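Aug 2, 2018

I said last month I would write up what we are spending on the second cell, so I've sat down with the folder and a pot of tea. It is mostly a list of things I would budget differently. If you run a small workshop and somebody has just sent you a quotation for a robot, some of it may save you a bit of money.

For anyone new, we overhaul and sort small electric motors. Most of them come to us through Jemum, who collect them from service depots, and the rest come in by post. The first cell was bought to do the dull part, moving parts from one place to another while a person does the testing and the paperwork. The plan for the second is much the same, with two arms again, and it has to be paid for out of this year's money.

The mistake I made the first time was to treat the price of the arms as the price of the job. The arms were the easy bit. There was a quotation, I argued over it, we signed it. After that came a long run of small invoices that I had not put down anywhere. Fingers, cables, connectors, sheet for the table, tape, a better lamp, a second power outlet, carriage on all of it. I never added a line for any of these because each one looked too small to bother with.

So this time I started at the other end, with the parts we need to pick up, and worked back to what has to hold them. 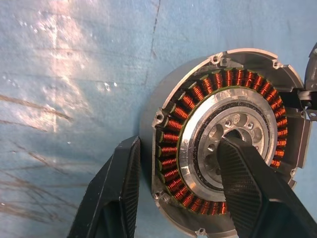
Stators are the awkward ones for us. You can't grab the copper, and I would like to keep metal tools away from it altogether. That leaves the housing or the middle, and which of those you choose decides what fingers you buy, how far they need to open and how long they should be. I had written "grippers, 2" in the first draft of the budget and left it at that. The new draft has the grippers on one line, fingers on the next, and spare pads under that.

Pads are worth a paragraph. Ridged pads grip well but I treat them as something you use up, like sandpaper. I allow 45 pounds a month for pads and other bits of that sort across the cell, and in July we came in just under it. If you haven't got a running-costs line in your plan, put one in before you do anything else. Ours was nil for the first quarter, on paper, and I had to go and explain myself.

Fingers I now get quoted separately. Skondow will make them to a drawing and they want 68 pounds a finger, which sounds like a lot for a small black piece of something until you have paid for a stator somebody else's finger went through. Jivitz do a standard set for less. I've put the standard set down for general handling and the made-to-drawing ones for stators only. If the standard set does everything, I'll cross the others out and be pleased.

Next is the table. I was offered a proper machined bench with threaded holes all over it and a price to match. I can see why people want one. Our parts change from week to week, though, and we'd have been forever making plates to bolt to it. A plain table with a sheet over it has done us well enough on the first cell. The sheet marks, and it creases a bit, and you change it. I've allowed for two changes a year. Blue suits us for picking out small screws, although a glossy sheet throws the light back at you and I would pay a little extra for a matt one. I've asked Saengthong for a sample of theirs and am still waiting.

Tape goes down on top of the sheet to mark the places where things get set down. It costs next to nothing but I have given it a line anyway, since I am now a person who gives things a line.
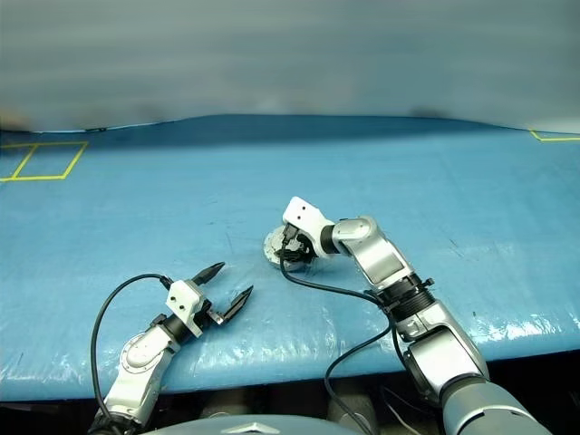 *Both arms over the table, with a part under the right-hand one.*

Reach is the thing I would check hardest before ordering. Brochures give you the reach of an arm as one number, and it is measured with the arm stretched out, which isn't how you want to use it. Two arms side by side also have to share the middle of the table. Before I filled in the table size for the second cell I laid the parts out on the floor, in the spots I wanted them, and had someone stand where the arms would be. The table came out smaller than the one I had pencilled in. That took 200 pounds off the furniture line in one go, and it'll leave room to get a trolley past.

Cables come after that. I have a real grumble about cables. An arm arrives with its cable, the gripper arrives with a cable of its own, and then something has to hold them both so they follow the arm about without catching. Clips and ties are cheap. Time is the cost here, and I've put down a full day for two people to route the cables, run the arms slowly through everything they'll be asked to do, and then route them again. The first time I put down nothing and it took most of a week in odd hours.

Alvar Midtbø read through the draft for me. He has set up more of these than I have and he went through it with a pencil. His main points were:

- Buy one spare of every cable that moves, with the first order, so it comes on the same delivery.
- Put training down as days and say whose days they are.
- Ask the supplier what happens in year two, and get the answer in writing.
- Leave the second camera off until you know you need it.

I've taken all of those except the camera. I think we'll want it for checking the bolt holes on housings, and if I leave it off now I shall be asking for it separately in the spring, when there'll be less money about. He thinks I am wrong and we've left it there.

The year two question was a good one. Jivitz answered it the same afternoon, with a price for a service visit and what was included. The other firm I asked sent a leaflet. I've put the Jivitz figure in the plan.

What I haven't settled is whether to order everything together or in two lots. Ordering together gets us a slightly better price and one lot of carriage. Splitting it means the table, sheet, tape and lamp can be up and ready when the arms come, and we could use the table for hand work in the meantime. I am leaning towards splitting. The saving on carriage is small and we had crates standing in the corridor for 5 weeks last time, with everybody turning sideways to get by.

There is also the question of the floor. The spot I want is by the far wall and the floor slopes a little there. The table has adjustable feet, so I expect that will be enough, but I've kept a small sum back for packing plates. Anything left over goes towards pads.

The contingency line is ten per cent. I had it at five in the first draft and Alvar drew a ring round it and wrote nothing, so I doubled it.

The order form for the first lot is filled in apart from the delivery date. I need to ring Skondow in the morning about the finger drawing, as they want to know the radius at the tip and I have given them two different answers.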